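Gedeckter Tisch am Donnerstag: In Fasarstead wird wieder gemeinsam gegessen

Fasarstead. Wer am Donnerstag gegen Mittag am alten Ladenlokal in der Dulasier-Passage vorbeikommt, darf gern einen Moment länger stehen bleiben, denn dort öffnet der Mittagstisch nach der langen Sommerpause endlich wieder seine Türen. 18 Plätze gibt es an der großen Tafel, und wie man hört, sind die meisten davon schon vergeben -- was alle freut, die im Juli noch gezweifelt hatten, ob die Gäste wohl zurückkommen würden.

Ximeng Tian, die den Mittagstisch leitet, hat die freien Wochen genutzt und das Geschirr von Grund auf neu zusammengestellt. Fast 100 Teller und Becher kamen nach einem Aufruf in der Nachbarschaft zusammen, bunt gemischt und in allen Größen.

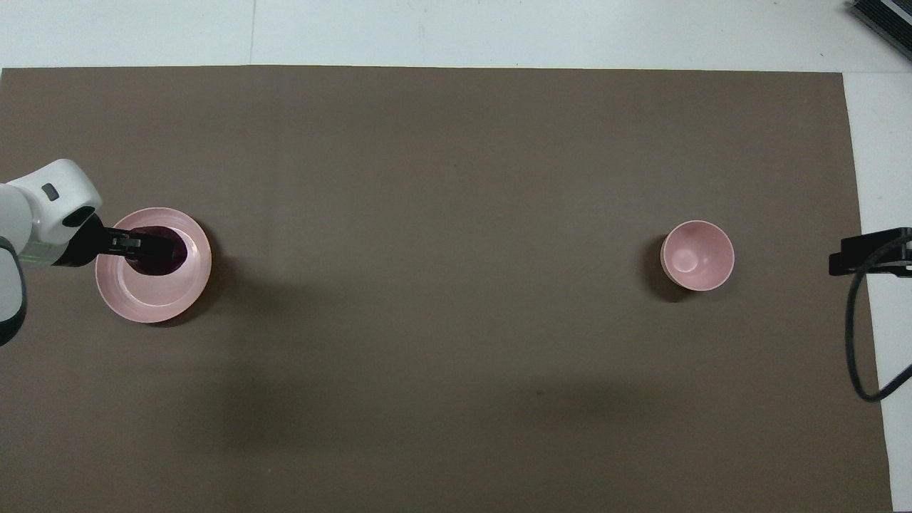

Einheitlich soll der Tisch auch künftig nicht aussehen. Ein zartrosa Teller auf einer graubraunen Unterlage, dazu etwas Dunkelrotes, das gefällt Tian besonders gut, und sie mag es, wenn jeder Gast mit der Zeit sein Lieblingsstück findet. „Bei meiner Großmutter passte auch nichts zusammen, und wir haben dort trotzdem stundenlang gesessen“, erzählt sie und lacht.

Aus dem Verkauf überzähliger Stücke kamen außerdem 412 Euro zusammen, die in neue Stühle fließen. Gekocht wird zum Auftakt eine Gemüsesuppe, dazu gibt es Brot und hinterher -- wie könnte es anders sein -- Pflaumenkuchen. Das Essen kostet 3 Euro, Kinder essen kostenlos mit. Anmelden kann man sich direkt im Laden, täglich ab 10 Uhr.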